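Saturday, bench notes

Finally got to the glass table at the Purnudcombe flat (yes, it's the bench again). I was hunting for the Livinix sample, and of course everything small had drifted there! Sorted 42 bits into the Zekilska drawers, tossed the dead glue, and left the kettle where it was, I'm not working without tea. Chaudhry order 107 is still short 2 clips, must chase them.

Still to find homes for: the black box, the yellow tweezer-type thing, the coin, the little white-capped tube. 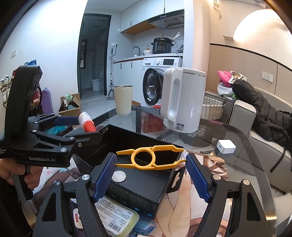 *Glass table, kettle end. Box open, yellow tool across the top.*

Drawer labels next time.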